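I finally went through the cleaning towels in December and kept the two-sided ones, yellow on one face and gray terry on the other.

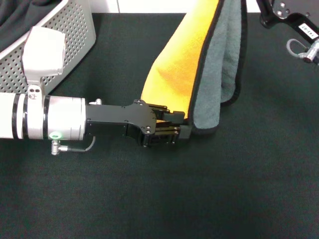
Mirjam Zaugg
January 26, 2019

The black binding has held up on most of them. I use the yellow side for dusting and the gray for the sink. A dark cloth stays on the table for folding, and it shows every bit of lint.
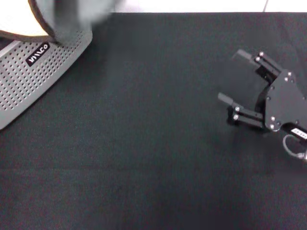
Malcolm Tindall: I skip the fabric softener on mine. They soak up more that way.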